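Section 4: Care of the Worktop

4.1 General

The Stineck worktop is supplied with an oiled finish. The finish must be renewed by the owner at regular intervals. A worktop in daily use should be oiled twice a year, in June and again before the heating season.

Knots and differences in colour between strips are natural features of the timber and are not covered by the Branton guarantee.

4.2 Before you begin

1. Clear the worktop and wipe it with a damp cloth.
2. Allow the surface to dry overnight.
3. Open a window. The room should be kept aired until the oil has hardened.
4. Check that the tin is marked Senedmont Clear. Tinted oils must not be applied over a clear finish.

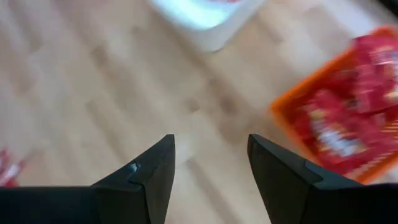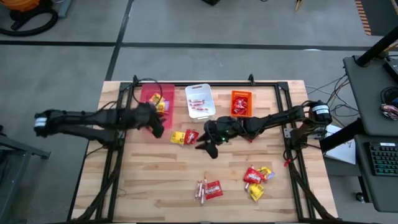 WORKTOPS: LIGHT WOOD

4.3 Applying the oil

1. Stir the oil well. Do not shake the tin.
2. Pour a small amount on to a lint-free cloth and spread it thinly along the strips.
3. Leave for 30 minutes.
4. Wipe away all oil remaining on the surface with a clean cloth.
5. Repeat steps 2 to 4 if the wood looks dull or patchy.

One 360 ml tin is sufficient for two coats on a worktop up to 900 mm wide. Larger worktops may need a second tin.

CAUTION: Cloths soaked in oil can catch fire without a flame. Lay them flat outdoors to dry, or place them in water in a closed metal container before disposal.

4.4 Marks and scratches

Light scratches may be removed with fine abrasive paper. Always rub in the direction of the strips, and oil the area afterwards as described in 4.3. Burns and deep cuts should be referred to the Quezada service desk. Please quote form 146 and the number printed on your delivery note.

Note: Do not use bleach, wire wool or scouring powder on any oiled surface.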